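So May has been the month of the Great Garage Clear-Out, and my knees would like it to stop. I set myself 18 boxes and I've got through seven, which sounds better if I don't mention that three of those were just old wrapping paper (why do I keep it? I never wrap anything!).

The trouble is that I read everything I find. On Friday I lost a whole evening to a bundle of letters from Kathleen Ó Dubhghaill, my pen pal from when I was 12 – pages and pages about her school play and a dog who ate the costumes. I'd forgotten she always signed off in green ink. I've written to her old address, just in case, and now I run out to the mailbox like a kid again.

Anyway, the system, such as it is: keep, give away, and "ask my sister." The last pile is enormous. She's coming over with coffee cake and strong opinions, and I fully expect to lose the fondue set.

What I'm really after is shelving, plain blue steel with slots all the way up the posts, so I can move things around when I change my mind.

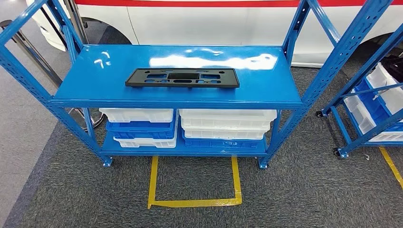
My sister votes for closed cupboards, but then I'd never find anything again.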